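**Pidura pauses drawer-opening release after tilt fault in simulation**

TILTVILLE, February. Pidura has withheld version 12 of its two-arm household robot software after a fault in simulated testing. No physical robots were running the version.

The fault occurred in 261 of 882 runs of the drawer-opening task. When the base stopped close to a cabinet, the balance controller read a contact force with the wrong sign and leaned the torso further in the direction of the error. The arms continued to execute the reach command. The software stop, which should have triggered on torso angle, was reading a filtered value and responded around 2 seconds late.

The living room test set, built by Karakaya, places a long, low sideboard against a red wall. Both arms reach forward from the torso during the task.

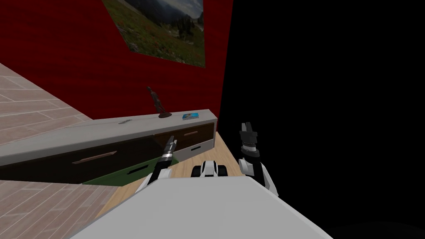 ## Corrective action

Pidura has corrected the sign error and moved the stop to the unfiltered angle signal. Batell will repeat the full set of runs independently. Version 12 remains on hold until that report is complete. Customers on version 11 do not need to take action.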